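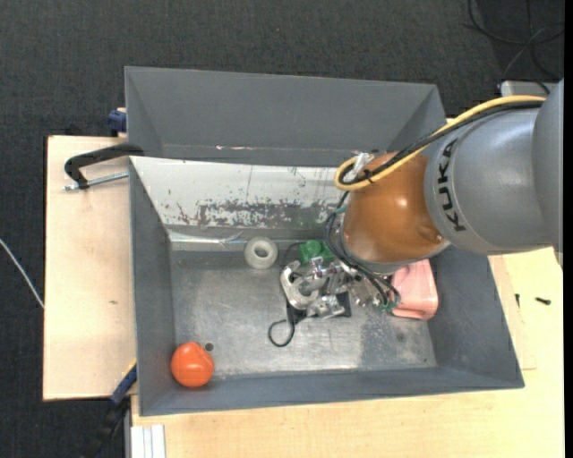 Poste 2, le bras KUKA au-dessus du bac gris.

Cahier d'atelier, octobre 2018
Basket Pala, édition limitée avec Jaditz. Suite du proto 3.

Reçu ce matin le carton de Rellivcombe : deux paires en 42, une en 39, plus un sachet de chutes du nouveau mesh. Le bordereau annonçait trois paires en 42. J'ai écrit à Efren, pas de réponse à l'heure où je note.

Tige. Le mesh est plus serré que sur le proto 2 et il tient mieux à la couture de l'empeigne. Par contre la languette remonte toujours trop haut, 4 mm au-dessus de la cote. Marilou a repris le gabarit papier, elle pense que l'écart vient du report sur la forme et que le patron est bon. À vérifier avec la forme en 39, qui n'a pas été modifiée depuis mars.

Le rabat latéral (celui que Jaditz veut porter ouvert ou fermé, au choix) ne plaque pas. Fermé, il fait une poche à la hauteur du troisième œillet. Essayé trois choses :
- velcro déplacé de 5 mm vers la semelle : la poche descend mais ne disparaît pas
- mousse de 2 mm au lieu de 3 : mieux, mais on perd le volume qu'ils ont validé sur le dessin
- piqûre de tenue en haut du rabat : poche supprimée, couture visible de l'extérieur

Je garde la troisième piste. Elie demandera à Jaditz si une couture ton sur ton leur va. S'ils refusent, on revient à la mousse de 2 mm et on triche sur le bord avec un passepoil.

Poids, pointure 42, pied droit avec lacet : 428 g. Pied gauche : 431 g. Le proto 2 était à 456. On voulait passer sous 420, on n'y est pas. Ce qui reste à gagner est dans le contrefort et dans la première de propreté. Je ne toucherai pas à la semelle extérieure, le moule est payé.

Semelle. Collage correct sur les trois paires, sauf un décollement de 11 mm à la pointe, pied gauche du 39. Bord net, pas de déchirure du caoutchouc, donc plutôt un manque de colle ou un cardage trop léger. Leonora a regardé à la loupe et penche pour le cardage. Elle refait deux éprouvettes demain avec la même colle, une cardée à la main et une à la machine, et on les laisse reposer 24 h avant de tirer dessus.

Flexions : paire A lancée à 9 h 40 sur la petite machine. Arrêt prévu ce soir, relevé des plis toutes les deux heures. À 11 h 40, rien. À 13 h 40, un pli marqué à la jonction mesh / renfort, côté extérieur, pas de fissure. À 15 h 40, même pli, légèrement plus blanc. Photos dans le dossier partagé, sous-dossier flexions.

Couleurs. L'orange du liseré n'est toujours pas celui de la carte. Sous le néon il paraît juste, près de la fenêtre il tire vers le rouge. Rogelio demande qu'on arrête de juger au néon et il a raison, j'ai ressorti la boîte à lumière. Sous lumière du jour normalisée l'écart saute aux yeux. Je renvoie la chute à Rellivcombe avec la carte agrafée dessus. Ne pas couper la carte, on n'en a plus que deux.

Lacets : les plats de 120 cm sont trop courts dès qu'on passe par le dernier œillet. Prendre 130. Ponce en a en noir et en écru, rien en gris avant trois semaines. Pour les photos presse on peut partir en écru.

Boîte. Maquette arrivée hier, carton 285 g, impression une couleur. Le couvercle ferme mal quand le papier de soie est plié en quatre, ça va quand il est plié en deux. Marilou trouve le logo Pala trop près du bord, on le rentre de 6 mm. Le texte du petit côté est à reprendre, il manque l'accent sur « édition ».

Appel de 15 h avec Elie. Notes en vrac :
- lancement toujours en deux temps, d'abord la boutique Ponce, le site ensuite
- première livraison : 285 paires, du 38 au 46, pas de demi-pointures
- le prix n'est pas fixé, ils attendent notre coût définitif, donc la réponse sur la couture du rabat
- Jaditz veut voir une paire portée avant la fin du mois. J'ai dit oui pour une paire du proto 3, languette corrigée
- ils redemandent une semelle translucide. J'ai dit non pour cette série

Coût matière recalculé après l'appel : la piqûre du rabat ajoute 28 secondes par pied d'après l'essai de Leonora, chronométré sur quatre pieds. C'est acceptable si on supprime la surpiqûre décorative au talon, que personne ne remarque sous le renfort. À proposer.

À faire
Languette : nouveau gabarit, couper en 39 et en 42 (Marilou)
Éprouvettes de collage (Leonora)
Relancer Efren pour la paire manquante, et lui demander la référence du primaire utilisé à la pointe
Commande lacets 130 écru, prévoir les embouts métal
Retour couleur à Rellivcombe
Fichier de la boîte, version corrigée (Rogelio)

17 h 40 : arrêt des flexions. Le pli n'a pas bougé depuis le dernier relevé. Paire A étiquetée et rangée, étagère du haut. Efren a répondu, la troisième paire en 42 est restée chez eux, elle part demain avec les contreforts.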